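Quantas mensagens por semana são demasiadas?

2022-05-22

Na loja Busura, onde trato das newsletters há quase dois anos, esta pergunta volta sempre quando as vendas baixam. Alguém diz: vamos mandar mais um email. E eu respondo que sim, podemos mandar, mas quero saber antes a quem.

O português não é a minha língua materna e peço desculpa se alguma frase sair um pouco dura. Escrevo neste blog para praticar e também para guardar as coisas que aprendo no trabalho.

A Busura vende artigos para a mesa. Tínhamos uma lista única, e todos os inscritos recebiam tudo: as novidades, as promoções, as receitas, o aviso de portes grátis. Em outubro chegámos a enviar cinco mensagens na mesma semana. Eu achava muito, mas não tinha um argumento, tinha só uma impressão. A Elisa De Luca, que é a responsável pela parte comercial, achava pouco.
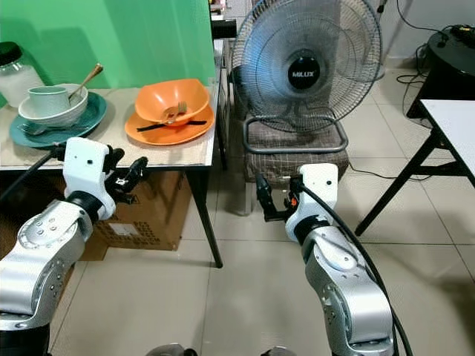 Taça cor de laranja sobre prato da mesma cor, com garfo e pauzinhos.

Depois dessa semana fui contar os cancelamentos. Foram 327. Para uma loja do nosso tamanho é bastante, e o que me incomodou mais foi ver quem tinha saído. Eu esperava encontrar pessoas que nunca abriam nada. Encontrei muitas que tinham comprado no mês anterior, e que portanto gostavam de nós o suficiente para pagar.

Escrevi à Latifa Erraji, que fez o mesmo trabalho na Ait Brahim antes de mudar de área. Ela respondeu-me com uma mensagem muito comprida, da qual copio uma parte com a sua autorização: «A pessoa que acabou de comprar está à espera de um email sobre a encomenda. Se no lugar dele recebe um desconto no produto que pagou inteiro, fica zangada, e com razão.» Fui verificar e era o nosso caso. A ferramenta que usamos, a Hirkov, permite excluir quem fez uma compra recente, mas a opção está desligada quando se cria uma campanha nova. Eu nunca a tinha ligado.

Fiz então duas mudanças. A primeira foi esta exclusão, que dura sete dias depois de cada compra. A segunda foi uma página de preferências, onde o leitor escolhe se quer receber tudo, só as promoções ou só um resumo mensal. A página é feia, admito. Foi feita numa tarde e os botões não estão bem alinhados no telemóvel.

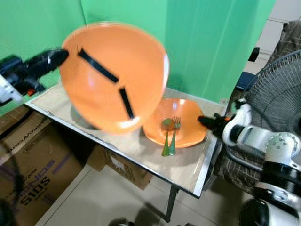

Tempo de leitura: 3 minutos

O resumo mensal foi escolhido por muito mais gente do que eu pensava. A Elisa ficou preocupada, porque uma pessoa que passa para o resumo recebe menos ofertas. Eu compreendo a preocupação dela. Mas a mesma pessoa, sem esta escolha, podia carregar no botão de cancelar e então não recebia nenhuma.

Também mudei a linha do assunto. Antes escrevíamos quase sempre «Última oportunidade», e na semana seguinte havia outra última oportunidade. Agora ponho no assunto aquilo que está dentro da mensagem. As aberturas não subiram muito, devo dizer. As respostas, sim: há leitores que nos escrevem de volta para perguntar por um tamanho ou por uma cor, e isso antes era raro.

Ainda não sei o que fazer com os inscritos que não abrem nada há meses. A Latifa é a favor de os apagar depois de um último aviso. A Elisa não quer ouvir falar disto. Eu comecei a escrever o aviso e já vou na quarta versão, todas demasiado tristes. Se alguém que lê este blog tem um texto que funcionou, agradeço que o deixe nos comentários.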